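Let the slow hand teach

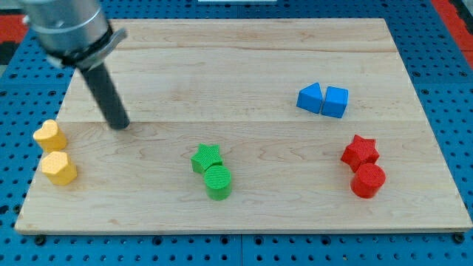
In our workshop at Grandencombe we argue since December about one question: should the person who shows a task to the robot be fast or slow? Most visitors say fast, and they ask how many demonstrations we can record in one hour. I think this is the wrong thing to ask.

When I started, I drove the arm by remote control and I was proud of my speed. I recorded 100 runs of pushing blocks into place before Saturday. Then we trained on them, and the robot learned all my bad habits – the small shaking before contact, the corrections I did not even remember making. My colleague at Rolland gave us only 15 runs, very calm, each push with one clear direction. I must admit that I preferred to watch the robot that had learned from those.

Of course there are people at Poritz who believe that more data will wash out every mistake. Maybe for them it is true, they have the budget. For a small team like ours it is cheaper to train the teacher first. I would give every new operator 2 days with the joystick before we save anything.

It is boring work, I know. But I still throw away my own runs from that first week whenever I find one on the disk.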